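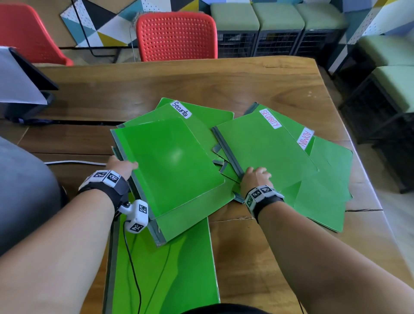 Grarnstead Community Hall Trust | Records & Office Team

Progress report to the Sfakianakis Fund, small grants
21 February 2023
From: Magdalini Kontogiannis, office lead
Covers: paper records sort, first half of the grant

Apologies for the shape of this, written between two other things. Figures are right, spelling may not be.

Where we are

Folder sort well under way. The green folders are out of the cupboards and being worked through at the long wooden table, batch by batch. Two main headings so far, Admin and Security, and everything goes under one or the other before anybody worries about finer detail. Labels are white. Some capitals, some not, some red, some black. We said at the start we'd standardise and we haven't yet. Rafail wants all red. I want whatever pen is nearest. To be settled before the final batch goes back on the shelf.

Total sheets logged to date: 1,251. That's sheets, not folders. Lihua Cui keeps the log and has asked me to make this clear, as last time I got it muddled and you very reasonably queried it.

What the headings mean

Admin = hire agreements, insurance letters, minutes, rates, anything from the council. Security = key register, alarm contract, incident sheets, door codes (old ones, all changed). A fair bit turned out to be both. Eg. the alarm invoices, which are a bill and also security. Decision was: bills go in Admin, with a slip in Security saying where to look. Seems to work. Slows things down a bit.

We did try a third heading, Events, for a week or so. Dropped it. Nearly all of it was hire agreements by another name.

How a batch goes

Folders out on the table, spread so the labels can be read. Admin pulled to one side, Security to the other. Anything unlabelled is opened and read. Then each one is gone through for duplicates, staples out, sheets in date order, back in the folder, log updated. The covers are slippy and a tall stack slides if you look at it wrong, so we've stopped stacking and just lay them flat and overlapping. Takes more table. Worth it.

A session is two people for a morning, usually. Apostolos Pappas does the reading as he knows the old hire customers by name and can date an undated letter from who signed it. Apostolos Gavalas does date order and the log sheet. Yes, two Apostoloses, the log uses surnames.

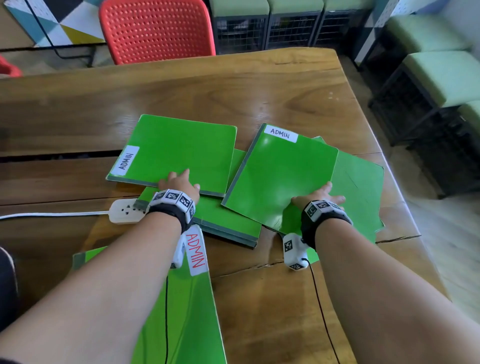

Admin is by far the bigger heap and is going to stay that way. We'd guessed at an even split when we put the bid in, wich was optimistic. The hire agreements alone go back further than we thought, and for years two copies of everything were kept, one in each cupboard. Removing the second copies is the bulk of the work now. Slow but easy. Security is close to finished, only the incident sheets left, and those need reading properly by Lihua or me as they have names in them.

Folder condition. Mixed. Spines mostly sound. Covers on the older ones tear along the open edge and a few will need replacing. We had budgeted for labels and archive boxes but no new folders. Would like to move a little across from the box line, see below.

Spending

Boxes: 20 bought, from Urnum, delivered fine. Good strong boxes, lids a bit tight.
Labels and pens: bought, within budget.
Shredding: not spent yet. Saving it up for one collection at the end, cheaper than several.
Index software: the Nakomance licence is paid. Rafail has set it up on the office computer and put in the Security list as a test. Search works on title and year. It doesn't like brackets in titles so we are taking the brackets out.
Staff hours: 35 used, a bit ahead of plan. All down to the duplicates.

Nothing overspent overall.

Requests to the Fund

1. Permission to move the unspent part of the box money to replacement folders. Same green if we can get it, so the shelf matches.
2. End date moved to August. We'd sooner do the incident sheets carefully than rush. No extra money asked for.

If you need either of these on the proper form please say which form, I could only find the old one on your site.

Problems

The table. It's the only one big enough and it is also the table everybody else wants, so we have to clear down after each session and lay out again the next time. Loses us a good chunk of the morning. Rafail is looking at whether the back office desk could be used for the Security half at least.

Retention. Not sure how long we are required to keep the old hire agreements. Have asked our insurer, waiting. Until then nothing in that group is shredded, only the second copies.

Handwriting. One former secretary's minutes are almost unreadable. Pappas is managing about one meeting per cup of tea.

Next

- finish Security incl. incident sheets
- carry on with Admin duplicates, oldest hire agreements first
- settle the label question
- put the Admin list into Nakomance, once it stops moving about
- get a shredding quote, Gavalas to ring round
- shelf plan, Admin on the lower shelves as it's the heavy one

Next report from Lihua, I'm on leave. She has the log and the receipts, and copies of the receipts are coming by post with the signed page from this report.

M. Kontogiannis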